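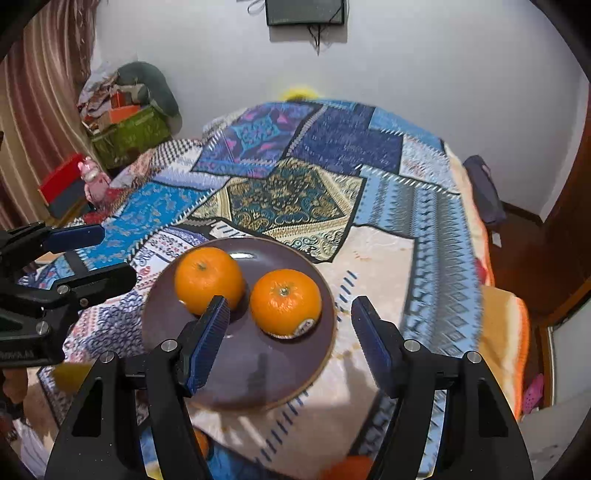

Dinesh Pant has been glazing tableware at Irnthorpe for 23 years, and he judges a plate by what fruit does on it. An orange is his usual test. "It is heavy for its size and it rolls," he says. "If the well of the plate is too flat, it goes to the rim and stays there. If it is too deep, two of them knock together and bruise."

His dark plates, sold under the name Drirnine, are fired once and left with a thin pale rim. The colour is a matter of thickness. Too little glaze and the clay shows through grey – too much and it runs to the foot and sticks to the kiln shelf. He weighs each batch and discards any that differs by more than 4 grams from the last.

Orange, he says, is the least forgiving thing to set on a dark glaze. "Lemons look well on anything. An orange shows you whether there is red in the brown." Gloss is the other difficulty. A shiny surface picks up every window in the room, and some buyers ask for matt. Pant makes 300 matt plates a year and 900 glossy ones. The matt ones mark when cutlery is dragged across them.

On tablecloths he has fewer rules than his former colleague Aaliyah Friesen, who would show dark ware only on plain linen. Pant prefers patchwork prints, the busier the better. "The plate is the quiet part," he says. He does advise a firm surface under the cloth, as a loose fold will tilt a plate enough to set fruit moving.

The next firing is in March.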